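¿Por qué la mesa del patio tiene bultitos?
Sección: Curiosidades de casa y jardín. Para leer a solas o con alguien mayor.

¿Has apoyado alguna vez la mano en una mesa de jardín de cristal y has notado que no era lisa? Pasas los dedos y parece que alguien hubiera dejado caer encima montones de gotitas y se hubieran quedado ahí, duras para siempre. A mí de pequeño me encantaba poner un papel encima, frotar con una cera tumbada y ver cómo iba saliendo el dibujo de los bultitos. Si tienes una mesa así en casa (o en casa de tus abuelos, que suelen tener las mejores mesas de patio), pide permiso y pruébalo, porque es una manera estupenda de empezar a mirar las cosas con atención.

Hoy vamos a hablar de esas mesas, de la luz que se cuela entre las hojas y de lo que pasa cuando uno saca sus cosas de trabajar o de dibujar al aire libre. Ponte cómodo, que esto va despacito.

Un cristal que se hizo con un rodillo

El vidrio se fabrica con arena, aunque cueste creerlo. No vale cualquier arena, claro, y además se le añaden otros ingredientes, pero la arena es la parte más importante. Se mete todo en un horno muy, muy caliente y se funde hasta que queda como una miel espesa y brillante. Para hacer un vidrio con relieve, esa masa pasa entre dos rodillos, igual que cuando estiras la masa de las galletas. Si uno de los rodillos tiene un dibujo, el dibujo se queda marcado en el vidrio. ¡Y ya tenemos los bultitos!

Los vidrios de las mesas de exterior suelen ser de una clase especial que se llama vidrio templado. Después de darle forma se vuelve a calentar y se enfría muy deprisa con chorros de aire, y así se hace mucho más resistente. Si algún día se rompe, se deshace en trocitos pequeños en lugar de en cuchillos largos, aunque los trocitos también pueden cortar y no hay que tocarlos. De todas formas, encima de una mesa de cristal no se sube nadie, ni siquiera para alcanzar una pelota.

El relieve sirve para varias cosas. Disimula las huellas de los dedos, y eso los mayores lo agradecen mucho. También hace que no se vea con tanta claridad lo que hay debajo. Y lo que más me gusta a mí: juega con la luz. Un cristal liso refleja el sol como un espejo, todo en la misma dirección, y te puede dar de lleno en los ojos. En uno con bultitos, cada bultito manda la luz hacia un lado distinto, de modo que el brillo se reparte en muchas chispas pequeñas.

La mesa convertida en escritorio

En una mesa de patio se merienda, se juega a las cartas, se pelan guisantes y, si hace buen día, también se trabaja. Cuando alguien traslada su escritorio al jardín, la mesa se llena de cosas que normalmente viven dentro de casa. Es un poco como si el cuarto de estudio se hubiera ido de excursión.
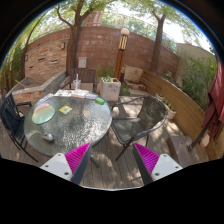
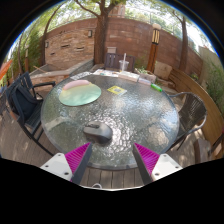
La mesa redonda del patio, con su cristal rugoso, los papeles al fondo y el vaso con la pajita.

Vamos a fijarnos en el ratón gris del ordenador, que descansa sobre el cristal. Los ratones inalámbricos de ahora casi siempre son ópticos. Eso quiere decir que por debajo llevan una lucecita y una especie de ojo diminuto que va mirando la superficie muchísimas veces por segundo. El ojo compara lo que ve ahora con lo que veía un instante antes, y así el ratón sabe hacia dónde lo estás moviendo. ¡Qué listo!

Pero ese ojito tiene un problema con el vidrio. Como el vidrio es transparente y brillante, la lucecita lo atraviesa o rebota de maneras raras, y el ojo se despista. Y si encima el cristal está lleno de bultos, el ratón va dando saltitos, como una bicicleta por un camino de piedras. Por eso viene tan bien tener a mano una alfombrilla como la redonda de colores suaves, la que lleva rosa en la parte de arriba. El borde rosa es un reposamuñecas, un cojín para que la mano no se canse. Sobre la alfombrilla el ratón encuentra una superficie pareja y puede hacer su trabajo tranquilamente.

Las monedas de sol

Ahora deja la mesa un momento y mira el suelo de un patio con árboles. Si da el sol, verás manchas de luz mezcladas con sombras de hojas. ¿Te has fijado en que muchas de esas manchas son redonditas, aunque los huecos entre las hojas tengan formas de todo tipo? Cuando el hueco es pequeño y está bastante alto, lo que cae al suelo es un retrato del Sol, que es redondo. Mi vecino Algirdas Urbonaitė las llama monedas de sol, y desde que se lo oí ya no sé llamarlas de otra manera.

Esas monedas se mueven. Un poquito por el viento, que empuja las ramas, y otro poquito porque la Tierra gira y el Sol va cambiando de sitio en el cielo.

Haz la prueba: persigue una moneda de sol

Necesitas una hoja de papel blanco, un lápiz, una piedra limpia y un día soleado con poco viento.

Busca una mancha de luz que se vea bien y pon el papel debajo. Coloca la piedra en una esquina para que no se vuele.
Dibuja el contorno de la mancha con el lápiz.
Espera 30 minutos sin mover el papel. Mientras tanto puedes merendar o contarle a alguien lo del vidrio y los rodillos.
Vuelve y dibuja otra vez el contorno. ¿Se ha ido muy lejos? A lo mejor se ha salido de la hoja.

Y una cosa muy seria: mira siempre la mancha en el papel y nunca directamente al Sol, ni con gafas oscuras ni entre los dedos.

Si es febrero y hace frío, abrígate y prueba igual. El Sol está más bajo en invierno y las manchas salen alargadas, como huevos. También puedes repetirlo en verano y guardar las dos hojas juntas para compararlas.

Palabras para tu cuaderno

Relieve: las partes que sobresalen de una superficie.
Vidrio templado: vidrio calentado y enfriado muy deprisa para que aguante más.
Óptico: que funciona con la luz.
Reflejar: devolver la luz, como hace un espejo.

Si haces el dibujo de los bultitos con cera, guárdalo en una carpeta para que no manche, porque la cera se pega a todo. Yo conservo uno de una mesa que ya no existe — lo encontré hace poco dentro de un libro — y todavía se distinguen todas las gotitas.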